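Ulgate cell: setting up the two-armed unit

Gallery, March. Notes by Hamisi Bakilana

Rukach sold us this machine on the promise that it could be set up in a morning. It took longer than that, and I remain unconvinced by a good deal of what is in the manual. The notes on this page cover the part of the job done in simulation, before anyone goes near the real arms with a hex key.

The model loads through Ikon, which wants 300 seconds to start and gives no sign of life while it does so. Leave it alone. The joint limits come in from the Sqalli file, and I would check every one of them by hand. Ours had the left wrist down for 288 degrees of travel, a figure I can find nowhere else in the paperwork.

Next comes the ready pose. The supplier's advice is to run it once and save it. I ran it 20 times, with roughly a minute between runs, and wrote down the wrist angles each time. The spread was small. Whether it stays small on worn gears is another matter, and the simulator has no opinion on worn gears.

Ready pose, head view. Both grippers are up in front of the white torso, with the open floor between them and the door at the far end.

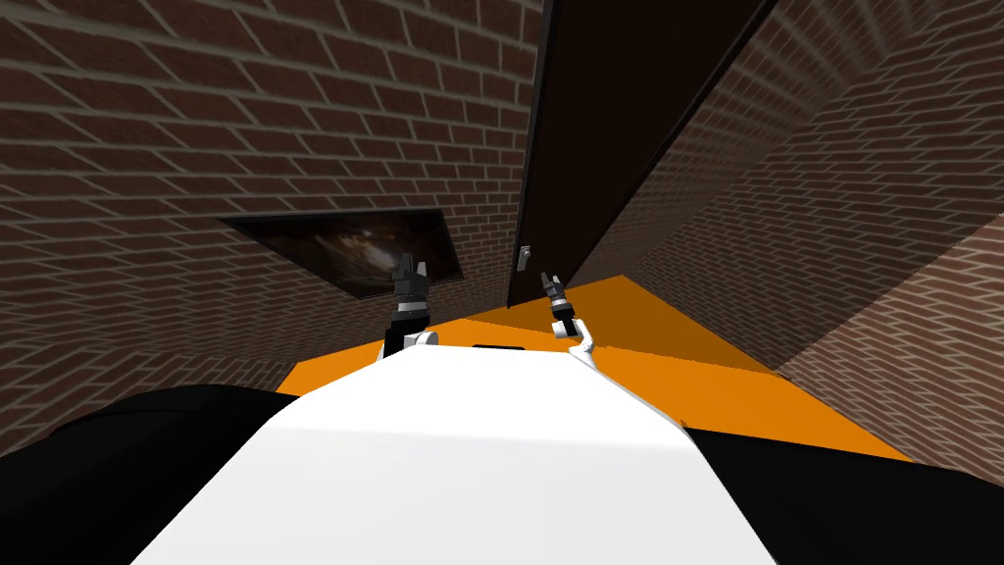

The saved pose should be reloaded after any change to the limits, as the software keeps the old one without saying so. I lost most of an afternoon to that. Rukach call it a feature and have promised a note in the next manual.

Still to do: the gripper zero, which I don't trust either, and 10 slow cycles on the real arms with the stop button in somebody's hand.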